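# Meet the Clesix Table Kit – two arms, one table, lots of dishes!

Ever been told to set the table when you were busy? This kit is learning to help.

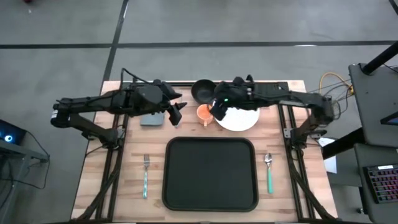 *The Clesix arms and some dishes. The right gripper is over the orange mug.*

**So what is it?**

A robot kit. Not the walking kind. No face, no legs. Just two long black arms on rails, one each side of a wood table. It's made by a small company called Hutside and they rent it out to schools and science clubs. Our reviewer Bello Oyelaran spent a Friday with one at the Nadbridge learning center. He came back with pages of notes and a sore neck from leaning over to look.

**How does an arm bend?**

Think about your own arm. Shoulder, elbow, wrist. The robot has joints too, and inside each joint is a motor. One motor turns a little, the next one turns a little, and the hand ends up where it needs to be. Easy for you. You don't even think about it! The robot has to work out every single turn.

**And the hand?**

It's called a gripper. Two black fingers that open and close – a bit like salad tongs. No thumb. Try picking up a mug with just two stiff fingers. Go on, try it (use a plastic one). Tricky, right?

**What's hard, what's easy**

- Mug: pretty good. There's a rim to pinch, and a handle.
- Bowl: OK, if the arm comes down at the right spot.
- Plate: hard. Flat things are hard to get a finger under.
- Fork and spoon: hardest. Skinny and they lie so low on the table. The ones in the kit have greenish handles.

Bello asked for the mug to be moved 20 times. The arms dropped it 2 times. Not bad. The spoon went a lot worse, he stopped writing it down.

**Does it get cross?**

No. Robots don't have feelings. It will try the same thing 143 times and never ask for a snack. You would.

**Can I touch it?**

Not when it's moving! The arms are strong and they don't know your there. Stay back, hands to yourself, and let the grown-up press start and stop. Despina Papadopoulos runs the club at Nadbridge and her rule is simple – if an arm is moving, you are not.

**Is it worth it?**

We gave it 4 stars. Great for seeing how robots realy work, slow bits and all. We took a star off for the instruction book, which is long and has tiny writing. Todorova, the other kit we tried in October, had a much better one with cartoons.

**Words to know**

*Gripper* – the robot's hand.
*Joint* – a place where the arm bends or turns.
*Motor* – the part that makes it move.

**Try it at home:** tape two fingers together, then the other two. Tuck your thumb in. Now set the table!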